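3.2 Clearing the table

The second activity we studied was clearing a kitchen table after food has been prepared on it. Setting a table has been written about more often, and Hartley and Dunmore treat clearing as the same job run backward. Our interviews do not support that. People who set a table know how many places they need. People who clear one have to decide what each item is, whether it goes to the sink, the shelf or the refrigerator, and which items can travel together.

We interviewed 48 households in Hildale and Pickering, all of which cooked at home on most days. Each interview took place in the kitchen and lasted 20 minutes. The person who usually cleared up was asked to talk through the order in which they would put things away, first for their own table and then for a table we had laid out. Answers were written down as spoken and coded later by two of the authors. Where the two codings differed, Tillman read the notes again and made the final call.

Three groups of items came up in nearly every interview. The first was open vessels, mostly bowls. The second was lidded vessels, which included cooking pots and storage containers. The third was loose food. Respondents rarely used these terms. They spoke of "the bowls," "things with tops" and "bits." We kept the distinction because it predicted the order of clearing better than size, weight or distance from the sink.

Bowls were most often named first. The usual explanation was that they stack, and a stack frees up table space for sorting whatever is left. Bowls of different colors were treated as one group unless a household kept a certain color for a certain use. One respondent in Pickering kept blue bowls for fruit and would not stack them with the others. Figure 4 includes all of the vessel types used in the analysis.
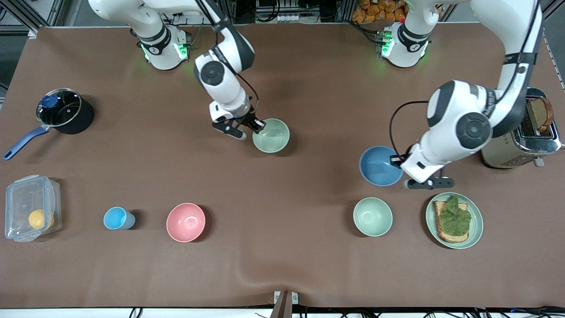 Figure 4. Kitchenware on a brown-covered table, including a mint-green bowl, a blue bowl, a pot with a glass lid, and a clear storage container with a lemon inside.

Lidded vessels caused the most hesitation. A pot with its lid on may be clean, or it may hold the rest of a meal, and respondents said they would check before moving it. A glass lid shortened this step for most of them. Handles mattered too. Pots with one long handle were often moved early, even when they were not in the way, and several people said they did not like a handle near the side of the table.

Clear containers were handled differently. When the contents could be seen, the container was sorted by what was in it. A lemon in a snap-lid container was sent to the refrigerator by most households, container and all. A smaller group took the lemon out, put it in a fruit bowl and washed the container. Ait Ali reports a similar split for onions in the Skandine kitchen survey, and also found that it followed the size of the refrigerator. We did not measure refrigerators and cannot say whether the same holds in our sample.

In 14 households the order changed when a second person was present. One person then took the bowls and the other took everything with a lid. Pilkington calls this "dividing by grip," although the people we spoke to described it as keeping out of each other's way. Section 3.3 takes up these shared cases in more detail.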